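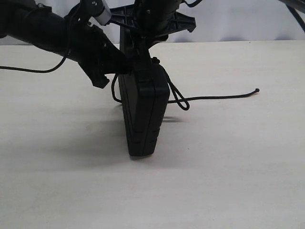
Home | Products | Developers | News | Contact

Print this page | E-mail this page

Koker Releases Version 8 of Cairns Manipulation Software With Cable-Aware Planning

SKERNHOLM — Koker today released version 8 of Cairns, its control and planning software for tabletop robot arms. The release adds a cable model to the motion planner, a new wrist-camera perception module, and a replay tool for engineers who need to find the cause of a failed grasp. Earlier versions treated a part as a single rigid shape. A black box standing on its narrow edge, with a thin cord looping down one side and trailing across the table, was planned as the box alone, and the cord was left to chance. Version 8 represents the cord as a separate, flexible body attached to the part at a known point, and checks the gripper and the arm against it at every step of the plan.

The update is available to all customers with a current Cairns license. Existing task files load without conversion. The cable model is off by default and is enabled per part in the task editor.

Cable model

The planner stores each cord as a chain of short segments with a fixed length and a bend limit. The user enters the length, the thickness and the attachment point. Stiffness can be entered by hand or estimated from a short calibration routine in which the arm lifts the part and sets it down again.

During planning, Cairns computes a region that the cord can reach given its length and the pose of the part. Approach paths that would close the fingers on the cord are rejected. Paths that would drag the cord under the part are given a higher cost, and are used only when no other path is found. The same check applies to cables that belong to the robot, which can be entered in the cell description as fixed, hanging or clamped.

"Customers were writing their own workarounds for this," said Jean Crichton, who leads the planning group at Koker. "Most of them added a large keep-out box around the part. It worked until the keep-out box covered the only good grasp. We wanted the planner to know where the cord could be and leave the remaining space open."

Wrist-camera perception

The perception module in version 8 is named Doltlow. It takes images from a camera at the wrist and returns a mask for each thin object in view, along with a confidence value for every point on its centerline. The planner uses the centerline to correct the cable model just before contact.

Dark cords near dark grippers were the main design problem. The two have little contrast between them, and a cord that runs into the gap between two gripper parts can be lost by a detector that works on edges alone.

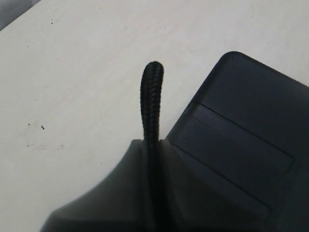
Doltlow handles the case in two stages. It first renders the gripper from the known joint positions and removes those pixels from the search. It then looks for texture and for continuous curves that start in the open area and lead toward the removed region. Where a curve passes out of sight behind the gripper, the module reports the hidden length as unknown and does not fill it in. The planner can then slow down, take a second view or stop, according to the setting chosen for the task.

Marks on the work surface were a second source of error. Specks and smudges on a pale tabletop were sometimes returned as short pieces of cord. The new module drops any detection that is shorter than a set length and does not connect to a longer curve. The threshold can be changed in the configuration file.

Test results

Koker tested the release at its Skernholm laboratory against a library of 3631 recorded grasp attempts on parts with attached cords. Each attempt was replanned offline from the same starting images. Version 8 returned a plan free of predicted cord contact in 3535 of them. In the remaining cases it returned either a plan flagged for review or no plan.

The test set covers 53 part types. It does not include flat ribbon cables, coiled cords or cords attached at both ends. Support for cords attached at both ends is in development, and a preview build is planned for May.

Replay tool

Cairns has always written a log for each task. Version 8 adds a viewer that lines up the log with camera images, joint positions and the planner's internal state on a single time axis. An engineer can pause at any point, see which candidate paths were rejected and read the reason for each rejection. Changed settings can be applied to the recording and the plan run again without moving the arm.

Recordings can be exported in an open format. The viewer runs on a standard desktop computer and does not need a connection to the robot.

"When a grasp goes wrong, people want to know if it was the camera, the model or the planner," Crichton said. "Before, you had three log files and you matched the times by hand. I spent a lot of afternoons doing that, and so did our customers."

Other changes

The release also includes the following:

- Gripper descriptions can now be split into several convex parts, with a separate clearance value for each.
- The planner accepts a time limit per call. If the limit is reached, the best path found so far is returned with a status code.
- Wrist-camera calibration can be checked without removing the part from the cell.
- The Python interface reports units in every returned pose.
- The older grasp scoring function is still present but is marked for removal in the next major version.

Availability

Cairns version 8 can be downloaded from the customer portal. Doltlow is included in the standard license. The replay viewer is a separate installer and may be used on any number of machines at a licensed site. Release notes, a migration guide and sample task files are posted in the Developers section.

Koker will hold an online session for current users on Tuesday, covering cable setup and the stiffness calibration routine. Registration is through the customer portal.

About Koker

Koker develops planning, perception and diagnostic software for robot arms used in assembly, testing and research. The company is based in Skernholm.

Media contact: Jean Crichton, Koker

Print this page | E-mail this page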